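Ticket 184 - Label printer on packing bench drops off network
Opened by: Hsin-yi Yuen
Assigned: Kai-wen Tu
Status: open, watching
Site: Balier stockroom

Hsin-yi, 8:10 am
Printer gone again. Flistik shows it as offline, jobs pile up in the queue. Power light on, prints its own test page fine. Second time since August stock came in. Need it before the noon pickup.

Kai-wen, 8:25
Can you ping it? Address is on the sticker underneath, ends in 200.

Hsin-yi, 8:31
No reply. Other PC on the bench is fine.

Kai-wen, 8:40
Ok. Power it off, pull the network cable both ends, wait two minutes, cable back first, then power. Dont clear the queue yet.

Hsin-yi, 8:52
Back up. Around 100 labels came out in one go, half of them dupes from people hitting print again. Binned the dupes.

Kai-wen, 9:15
Looked at the router. Printer was set by hand to 200 but the router hands that same address out to anything that asks. Stirent handheld grabbed it at 7:58, printer lost. Explains why it's always mornings, thats when the handhelds come off charge.

Kai-wen, 9:30
Changes made:
- printer moved to address ending in 2, outside the range the router gives out
- port updated in Flistik on both bench PCs
- old port deleted on PC one only, PC two said it was in use
- sticker NOT updated, please do

Hsin-yi, 9:48
Test label OK from PC one. PC two prints but takes forever, maybe 20 sec before anything happens.

Kai-wen, 9:55
Old port still on there, it's trying that first. Close Flistik, restart the print spooler, then delete the port. Admin login is the usual one. Tse has it if you dont.

Hsin-yi, 10:20
Done, Tse did it. Normal speed now. New sticker on. Noon pickup should be ok.

Kai-wen, 10:24
Good. Leaving this open till the handhelds have been through a few morning starts. If it drops again, don't power cycle, call me first so I can see who has the address.

Attachment 1 of 1, added by Hsin-yi

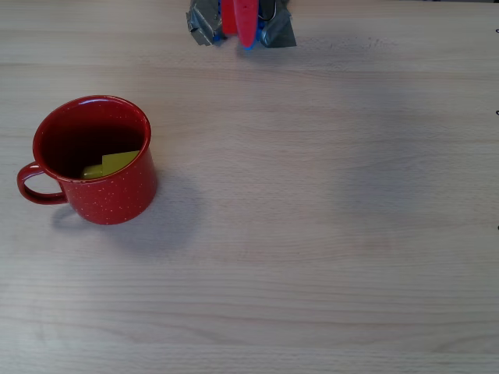
Red speckled mug on table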